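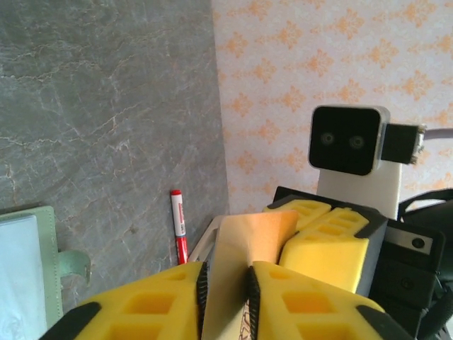 Syafiqah Saragih wrote to ask whether a ghost in a story has to be frightening, because the one she is making up keeps turning out to be rather sad, and she wondered if she had gone wrong somewhere.

She hasn't gone wrong at all! Some of the very best ghosts are sad ones, and some are cross, or lonely, or terribly polite. So let's have a good long think about ghost stories, and what it is that makes the back of your neck prickle when you read one.

A ghost story is usually about something that has been left unfinished. Perhaps somebody never got to say sorry, or hid a letter and never told a soul where it was. The ghost hangs about because of that one thing, and the living person in the story (who is very often a child, as children in stories are so much better at noticing) has to work out what it is. If you know what your ghost wants, you are halfway there already, even if you don't tell your reader until the last page.

Now for the shivery part. You might think the scariest bit of a story is when the ghost jumps out, but most readers will tell you they were far more worried just before. Imagine a girl lying in bed who hears a stair creak. Then she hears the next stair creak. Nothing has happened yet, has it? It's only two creaks! But you want to know what is coming up those stairs, and you don't want to know, both at once. Writers call this feeling suspense, and it comes from making the reader wait.

How long should the wait be? Well, that depends on your story. If yours is 400 words long you can't spend 100 of them on one creaky stair - or perhaps you can, if it's a very good stair. Try reading it aloud to somebody and see whether they start to fidget.

Places help a great deal too. In my own story, The Lamp at Clamivano, there is a village called Plikbridge where the fog comes up from the river every evening at 5 and everyone shuts their windows. I never say what is in the fog until near the end. Endang Wuisan read it when it was only half written and told me she had started shutting her windows as well, and I was so pleased that I made us both a second cup of tea.

Your place doesn't have to be foggy or old, though. A swimming pool with the lights off is quite eerie, and so is a school in August when all the chairs are up on the tables.

One more thing, for anyone who reads a spooky story and then can't get to sleep. You are allowed to stop. You can shut the book, put it in another room and go back to it in the morning with your toast, when even the nastiest ghost seems a bit smaller. I still do this myself.

Syafiqah, do let your ghost be sad, and please write and tell me what it was looking for.

5 comments
2 shares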